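How to Free Up Space on Your Phone Without Losing Photos

Applies to most Android phones and iPhones. Menu names vary a little by model.

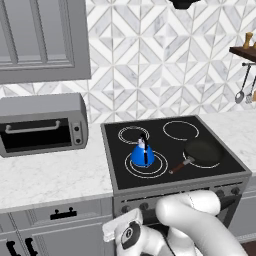
Before you start

Plug the phone in and connect to Wi-Fi. Moving a large photo library can take several hours, and most backup apps stop when the battery gets low. If you plan to copy files to a computer as well, find a cable that carries data. Some cheap charging cables only carry power, and the computer won't see the phone at all.

Next, check how much space you have left. On Android, open Settings and tap Storage. On an iPhone, open Settings, tap General, then iPhone Storage. Give the screen a minute to finish counting. The first numbers it shows are often wrong.

Write down the figure for photos and videos. You'll want to compare it at the end. The phone I used for this guide had 236 photos in the burst folder alone, nearly all of them near copies.

Step 1: Find out if your photos are already backed up

Open your photo app and go to its backup or sync settings. Look for the name of the account in use. People who have changed phones a few times often have two accounts signed in, with half the library in each.

Now sign in to the same account from a web browser on another device. Look for a photo you took today and one from a few years back. If both are there at full size, the backup is probably working. If the newest one is missing, open the photo app on the phone and leave it on screen until it catches up.

Check the quality setting too. "Original" keeps the file as the camera made it. Any setting with a name like "storage saver" or "high quality" makes a smaller copy. The smaller copy is fine for viewing on a phone, but you may notice the difference in a large print.

Step 2: Make a second copy

A synced library is not the same as a backup. With many services, deleting a photo on the phone deletes it from the cloud as well. Make a copy somewhere that isn't tied to the phone before you delete anything.

On Windows, connect the phone, unlock it, and choose the file transfer option when the phone asks. The phone shows up in File Explorer. Open it and look for a folder called DCIM, then copy the whole folder to an external drive.

On a Mac with an iPhone, use Image Capture, which comes with the computer. Select the phone on the left, pick a destination folder, and click Download All. For an Android phone on a Mac you'll need a transfer program. I use Grekex, and the steps below are for version 7.

Open Grekex before you plug in the phone.
Unlock the phone and allow file access.
Drag the DCIM folder into the right-hand pane.
Wait for the green check mark, then eject.

If your iPhone is set to "Optimize iPhone Storage," the full-size files may not be on the phone. A cable copy won't include them. Download the originals from the web version of your library instead.

When the copy finishes, open a few photos and play at least one long video from the external drive. Compare the number of files on both sides. A small difference can come from hidden files, but a gap of several hundred means the copy stopped early.

Step 3: Clear the big items first

Videos take up far more room than photos. One minute of 4K video can be larger than a hundred snapshots, depending on the settings. Most storage screens will sort by size, so begin at the top of the list and work down.

After videos, look at these:

Screen recordings
Slow-motion clips
Burst shots you never sorted
Photos saved automatically from group chats
Downloads inside streaming and map apps

Chat apps usually have their own storage page, and media sent in a chat can be saved twice, once in the app and once in the gallery. Turn off automatic saving while you're there or the space will fill up again.

Step 4: Remove photos that are backed up

Google Photos has a "Free up space" option that removes only the copies on the device. Tap your profile picture to find it. On an iPhone using iCloud Photos, turn on "Optimize iPhone Storage" and let the phone manage it. Don't delete photos by hand in iCloud Photos to save space, as they will go from every device on the account.

If you use Elstead Gallery, open the menu, choose Device Copies, and tap Remove Synced. Leave the box marked "Also remove from Elstead" unchecked.

Step 5: Empty the trash

Deleted photos sit in a trash or "Recently Deleted" folder for 30 days or more and keep using space on many phones. Look through it once, then empty it. After this there is no undo on the phone.

Restart the phone and open the storage screen again. The numbers can take a while to update.

If the space doesn't come back

Look at the line called "Other," "System," or "System Data." If it's very large, install any waiting software update and restart. On Android, clear the cache of your browser and social apps one at a time. Use Clear Cache. Clear Data will sign you out and may erase drafts or offline files.

If your phone has a memory card slot, you can set the camera to save there. Buy the card from a store you trust, and keep copying it to the drive. Cards do fail.

Related guides

Moving a Photo Library to a New Phone
Castillo Sync: Setup and Common Errors
Didlow Cards Compared
Turning Off Burst Mode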